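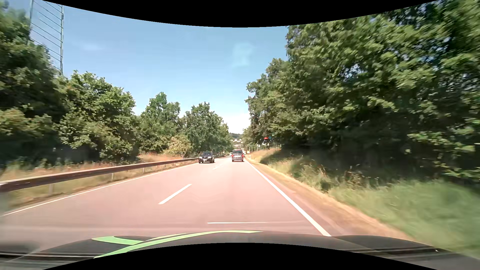 Figure 3. Input from the windshield camera on a two-lane road, with a van in the driving lane and a black SUV in the opposite lane.

4.2 Road input for the home-built lane follower

The Verura unit was put together on a garage bench and reads the road through one wide lens. Curved black borders and the hood fill part of each image, so a fixed mask removes both before the line search begins. We labeled 1152 images by hand — edge lines and center dashes only.
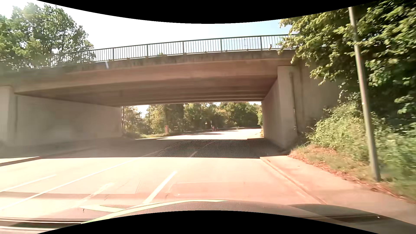
Ching-wen Chu

Overpasses were labeled as a separate class. The near edge of the shadow is sharp and nearly straight, and the pavement in front of it is overexposed, which leaves little contrast for faded markings. Reflections over the road were masked by hand in 464 images. The detector was then trained for 4000 steps on the shop computer, with the exposure setting left alone.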